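Clear-zone marking (robot work cells)

Clear-zone marking is the practice of defining, on a work surface, the area a tabletop robot arm may sweep without meeting a fixed object. It is covered in the Drerdale rules, a set of shop guidelines edited by Rhona Buchanan and Kerubo Muli.

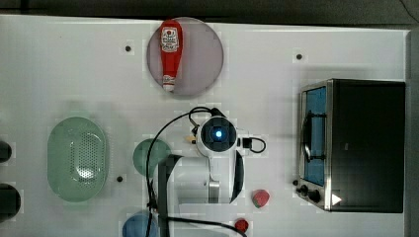

The rules divide objects in a cell into fixed and loose items. Fixed items are entered in the cell map with a margin of 60 mm on every side. An appliance with a hinged front — a toaster oven to the right of the arm, its glass door facing left — is mapped with the door fully open. Loose items such as plates, baskets and bottles are listed but given no margin. Cables are checked through the full range of the wrist before each shift.

Later revisions added a limit of 3,000 cycles between map checks. Abbas Ebrahimi has criticized the limit as too high for cells used in food handling.

See also: Cell map; Reach envelope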